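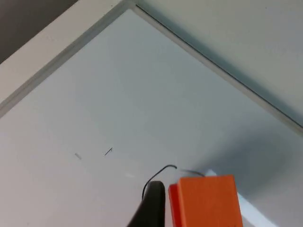
A season-ticket holder in Umholm asked us last night whether the July schedule is safe now that the players' agreement is close to expiring. The short answer is that every game on the published schedule remains in place. The longer answer follows in this thread.

---

**2/** The current agreement between the league's clubs and the players' association covers pay, travel, medical care and roster size. Either side may give written notice to reopen it. As of Friday, May 29, 2026, neither side has done so.

---

**3/** If notice is given, a period of 30 days begins. During that period all terms stay as they are. Players report, clubs pay salaries, and games are played. A work stoppage cannot begin inside those 30 days.

---

**4/** Talks have been held in Minia and, more recently, in Kondon. The parties have closed 13 of the 19 items on the bargaining list. Closed items include preseason housing, concussion leave and the rule on back-to-back road games.

---

**5/** The six open items concern money for the most part. The largest is the players' share of broadcast income. The association has asked for 50 percent. The clubs have made a lower offer, which both sides have agreed to keep private while talks continue.

---

**6/** Several supporters have asked about the roster limit. It is one of the open items. The clubs would like one fewer place per team. The association would like no change. Any new limit would apply from next season and would not affect players now under contract.

---

**7/** On tickets: no refund window has been opened, as no game has been called off. If a game is postponed for any reason, tickets will be valid for the new date. Holders who cannot attend on the new date may return them at the point of purchase.

---

**8/** On the Ene road trip: supporters' buses will run as announced. Seats already paid for are confirmed. The departure point is the north lot, and the gate code is printed on the travel slip.

---

**9/** We have also been asked to take a side. The supporters' federation has members in every club city, and its rules do not allow it to endorse either party during bargaining. Members are free to write to their club or to the association in their own name.

---

**10/** The next session is set for Kondon. We will post the number of open items after it ends. Questions about tickets should go to the club box office. Questions about bus seats should be sent to the federation's travel desk, with the booking number in the subject line.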